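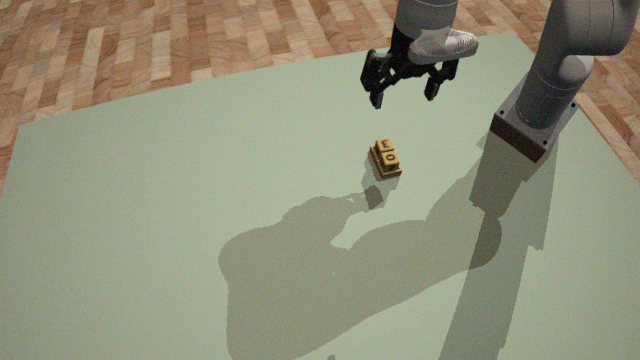
By the Automation Laboratory, Pitmont Institute
Friday, March 12, 2021

Gripper comparison moves to its second stage

The Automation Laboratory has completed the simulated portion of its gripper comparison, which opened in January. The study asks which of two end effectors should be fitted to the arms in the teaching bay when the present units are retired. The candidates are the Helum two-finger gripper, with jointed linkages, and the Selteo parallel-jaw model, which closes along a straight rail. Both were run on the same arm model, over the same green work surface, and with the same controller settings.

The task chosen for the comparison is a modest one. Small lettered blocks sit on a low tray, and the arm must descend, close on one block, lift it clear of its neighbor, and set it down at a marked coordinate elsewhere on the surface. Blocks placed one directly in front of the other leave little room for error in the approach. A finger that swings outward as it opens may touch the second block or the rim of the tray, and contact of either kind was recorded as a fault even when the lift itself succeeded.

A total of 2,305 attempts were logged. The tray was turned to a new angle at the start of each batch, and the direction of the light was changed as well, so that the shadow of the arm fell differently across the blocks. This last measure was requested by the group responsible for the overhead camera. In the earlier trials the block detector had lost its target more often when the shadow of the wrist reached the tray, and it was not clear whether the resulting misses should be charged to the gripper or to the camera. Attempts in which the detector reported low confidence are now kept in a separate table.

The Helum gripper recorded fewer dropped blocks. Its fingertips settled against the sides of the cube with little correction from the controller, and it tolerated small errors in the estimated angle of the tray. The Selteo model was the more accurate of the two at the moment of release, and it disturbed the neighboring block less often. Its faults were concentrated in a single batch, in which the jaws met the raised rim before closing. A revised approach path – a steeper descent with a later turn of the wrist – removed almost 100 of these faults when the batch was repeated.

The laboratory does not regard these results as sufficient for a purchase. Friction between the fingertip and the block is difficult to model, and the values used were taken from bench measurements on a single set of pads. Cable drag was left out entirely. Members who wish to examine the contact settings may request the configuration files from the laboratory office.

The second stage will be carried out on physical arms in the Ogunleye Building and is expected to occupy 5 weeks. Each gripper will be mounted for 2 of those weeks, with the remaining time set aside for calibration and for changing the adapter plate. Bay access will be restricted while the arms are powered. Student groups with bookings in that period have been contacted separately, and alternative hours are posted at the entrance to the bay.

A full report, including the separate table of camera-related misses, will be circulated to member departments when the physical trials have been completed.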